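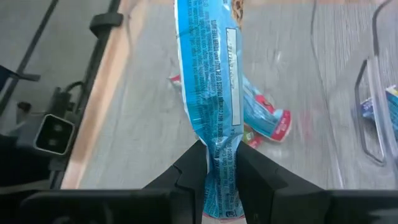 To: Snack Sorting Working List
From: Office of Data Collection, Lornport site
Subject: Re: Wrapper grasps and the October collection target

Colleagues,

Thank you for the comments on the July collection plan. The message from Rosaura Villca raised several points that affect every station, and I am replying to the full list so that all operators work from the same instructions. Her message is quoted first, with responses after each part.

Rosaura Villca wrote:
> The Batness task set asks for 2000 accepted demonstrations of the
> snack sorting task. The current tally for our stations is 542. At that
> pace I would like to know whether demonstrations with a slipped
> or repeated grasp may be counted, or whether they are to be
> discarded as before.

They may be counted, provided that the operator recovers and the item ends up in the correct bin. The earlier rule was written when the training team wanted only clean examples. The first Woden policy trained on that data closed its gripper beside a wrapper and then continued to the bin with nothing in hand. It had never been shown what to do after a miss. Please save recovered grasps under the tag "recovery" and do not trim the failed attempt from the start of the episode.

Episodes in which an item leaves the table, or in which a person reaches into the work area, are still to be rejected.

> Second, several operators pick up the flexible packages by the
> middle and others by one end. The wrist views look very different
> in the two cases. Should we settle on one?

No. Both grasps are acceptable and the variety is wanted. A package held by one end tends to hang or stand across the wrist view and can hide much of the table behind it, so the policy must rely on the other views at that point in the motion. We would prefer that this appear in the training set often enough to be learned. What we do ask is that an operator not change grip in midair. If the first grip is poor, set the item down, release it, and take it again.

Wrappers that crease in the fingers remain usable. Please replace them only when they have torn.

> Third, on the two-arm episodes. When one arm is carrying and the
> other is waiting, my people have been parking the second arm in
> the home position every time. It adds to the length of each
> episode and I am not sure it helps.

It does not help, and the practice should end. The waiting arm may stay low over the table with its fingers open, as long as it is clear of the path of the arm that is carrying. The bins should remain visible to its wrist camera where possible. An acceptable waiting position is shown in the view that follows, taken at the sorting station.

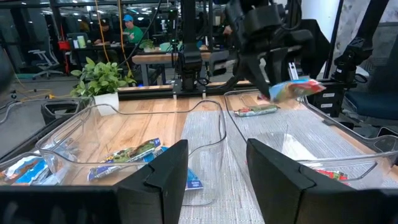
View past the open gripper of one arm while another arm carries a snack bag above the right-hand bin.

Pauses are a separate matter. An arm that waits for its partner is part of the task, but an arm that waits while the operator thinks is not. Any pause longer than 3 seconds with both arms still should be noted in the episode comment so that the reviewers can decide whether to keep it.

> Last, the bin layout. The Schwerdtfeger sheet gives fixed
> positions, but the bins get pushed during the day and we spend
> time putting them back. Is this necessary?

The sheet is to be used for the first episode of each session only. After that, bins may stay where they have been pushed, within reach of both arms. Between episodes, please move at least one bin by a small amount and turn at least one item so that it lies at a new angle. Item placement should not follow a pattern – the reviewers have found long runs in which the same package began in the same corner, and a policy trained on those runs learns the corner.

Plants, chairs, and people at desks in the background do not need to be cleared from view. Operators should simply carry on when a colleague walks past.

The following arrangements apply from the start of October 2026:

Each session consists of 30 episodes, after which the operator takes a break and the cameras are checked for focus.

Tags are limited to "clean," "recovery," and "reject." Other tags now in use will be merged by this office, and stations need not relabel older episodes.

Written instructions for each episode should be in plain words, such as "put the green bar in the left bin." Please do not use product codes.

Left and right are always given from the operator's side of the table.

Questions on tagging should be sent to this list. Questions on equipment, including gripper wear and camera cables, should go to the Lornport bench directly, with the station name in the subject line.

Office of Data Collection
Lornport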